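Reading a Product Launch
Notes for Unit 3, Consumer Electronics and the Press
Instructor: Ismail Abou Zeid

Bring these notes to class along with the Nustier keynote transcript. We will be marking up the transcript line by line, so print it single-sided and leave your laptop closed for the first half.

1. What a launch is for

A phone launch is an advertisement that reporters attend. I say this every October and every October a few students tell me it's unfair. Maybe. But look at who picks the date, who writes the script, who chooses the comparison charts and who decides which reporters get a phone to take home. The company does all of that. The press gets to decide on the headline, and quite often the company has a hand in that too, through the briefing that went out before the show.

So start with the question of who was told what, and when. In the Nustier case, reporters were briefed under embargo on the Ilo phone, and the stories went live while the keynote was still running. Most of them were written before the writers had held the thing. A few say so. Find the ones that don't.

2. Words to circle

"Up to." The Ilo lasts "up to" 2 days on a charge. A phone that dies at lunch also lasts up to 2 days. Ask what screen brightness, what signal, what apps.

"All-new." Usually attached to the part that changed least. The Ilo's "all-new" camera has the same sensor as last year's model and a new cover over it.

"Our fastest ever." Compared with their own older phones. I would be worried if it were slower.

"Starting at." The price of the version with the least storage, often in one color, often out of stock.

"Pro-grade." I have asked three press offices what grade this is and have had no answer I could use.

3. The glass claim

The part of the keynote that got the most applause was the new cover glass, made by Costari and said to be "twice as tough." Twice as tough as what? The slide says "previous generation," in gray type, at the bottom, for as long as it takes to read it out loud once. And tough in what sense? Resisting scratches and surviving drops are different properties, and a glass maker often has to give up some of one to get more of the other. A harder surface may scratch less and still break when it lands on a corner. The slide gives you one number and lets you assume it covers both.

Thickness matters as well, and so does shape. Curved glass at the edge of a phone looks nice on stage and gives the floor more to hit. The company never mentions how thick the cover is. I wrote to ask and was sent the press release again. 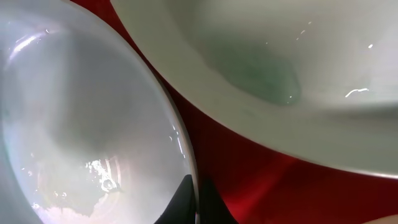 Fig. 1. Clear glass bowl with a thick, rounded rim.

Back to the transcript, page 2. The presenter says the glass was "tested in the harshest conditions." Underline that and write next to it: by whom, how many phones, dropped from what height, onto what? A test result without a method is a slogan. If the drop surface was smooth, I want to know how it did on rough concrete. If the phones were dropped flat on their backs, I want the corners.

4. Benchmarks

Panagiotou is the benchmark app the company quoted on stage. The Ilo scored 1311. The chart next to it had a vertical axis that began at 500, which makes the gap with the older phone look much bigger than it is. Redraw the chart with the axis starting at zero and compare the two. Do this by hand on graph paper. It takes five minutes and you will remember it.

Some further trouble with the score:

The run was done on a phone supplied by the company, with software that hasn't shipped.
We don't know whether it was the best run or a typical one.
A short burst tells you little about what happens once the phone heats up. Most phones slow themselves down after a while, and people who play games on them will meet the slow version.
The app measures what its authors chose to measure. Read their notes before you quote them.

I don't claim the number is false. I claim we can't do much with it.

5. Hands-on reports

A hands-on is a few minutes in a crowded room with bright lights and a company employee standing close by. You can learn the weight, the feel of the buttons and whether the back picks up fingerprints. You can't learn battery life, call quality or how the camera does in a dim kitchen. When a hands-on praises any of those, put a question mark in the margin.

Watch also for the rumor that turns into a fact. "Expected to have" becomes "reportedly has" becomes "has," across three sites, each linking to the one before. Follow the links back until you run out of them. In the Ilo coverage, the wireless charging story goes back to a single forum post.

6. For next class

Choose one launch-day article on the Ilo. Mark every claim in it as seen by the writer, told to the writer, or copied from somewhere else. Add up each kind. Then write one page on which claims you would have cut and what you would have asked the company first. Please don't choose the article we used in Unit 2.

Late papers lose a grade. Handwriting is fine if I can read it.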